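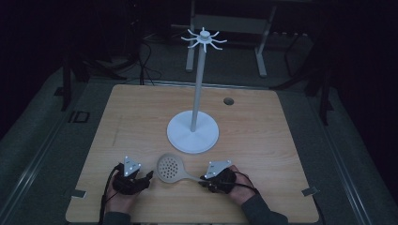
Figure 1. Utensil stand with round base and hook arms, and a slotted skimmer on the table beside it.

Parkgate Home Skills
Unit 6: Hanging storage for kitchen tools
Handout for the March group

Bring this sheet to the practical. The reading is in the Kandasamy course pack, under "Storage near the stove."

1. What the unit covers

Most kitchens keep ladles, turners and skimmers in one of three places: a drawer, a jar on the counter, or a hanging stand. Drawers were covered in Unit 5. Today is about stands, with a short comparison to wall rails at the end.

2. Parts of a stand

Base. A wide, flat base spreads the weight and keeps the stand upright when one side is loaded more than the other. The stand in Figure 1 has a round one. Check the underside of your own stand for grit before you set it down, as grit scratches a wooden top.

Pole. The pole sets the hanging height. Measure from the bottom of the hook to the table, then measure your longest tool from its hanging hole to its tip. The tool must be shorter. If the tip touches the base, the tool hangs at a slant and slides off when its neighbor is moved.

Hub and arms. The arms spread from the hub like spokes. Tools with wide heads need more room than their handles suggest, so judge the spacing by the heads.

3. Skimmers and other flat heads

A skimmer is the awkward one in most sets. The head is round and flat, and the handle is thin. Hung between two ladles it knocks against both. Give it an arm with a free arm on each side if you can, or put it next to something narrow such as a whisk or a pasta fork.

Wash the skimmer from both sides and hold it up to the light. Starch dries in the holes and is hard to get out later. Shake it over the sink and dry it before hanging, or it will drip on the base.

4. Loading order

Start with the heaviest tool. Put the second heaviest on the arm directly across from it. Carry on in pairs, and leave the light tools for last. Turn the stand a little after each pair and look at the base – if an edge lifts, swap something.

When you hang a tool, hold the handle near the top, bring the hole over the tip of the arm and lower it. Keep your other hand on the pole the first few times. Take tools off the same way, lifting first and then pulling toward you.

5. Where to put it

Keep the stand back from the front edge of the table and away from the burner. Leave room to reach every arm. If the table has a cable hole, do not cover it with the base. Cords passing through will tip the stand when someone pulls on them.

6. Stand or rail

A rail keeps the counter clear but needs screws and a sound wall. Renters often do better with a stand. The Fellorum and Wivby sheets at the back of the pack give sizes for both types. For the exercise, use a rail length of 1000 mm and a stand base of 35 cm, and work out how much counter each one takes up.

Before the next session

List the tools you cook with in a normal week. Mark which ones have a hole or loop for hanging. Sketch a loading plan for those, seen from above, with the heaviest tool at the top of the page. Tools without a hole go on a separate list, which we will use in Unit 7 for jars and crocks.

Course pack code: 1268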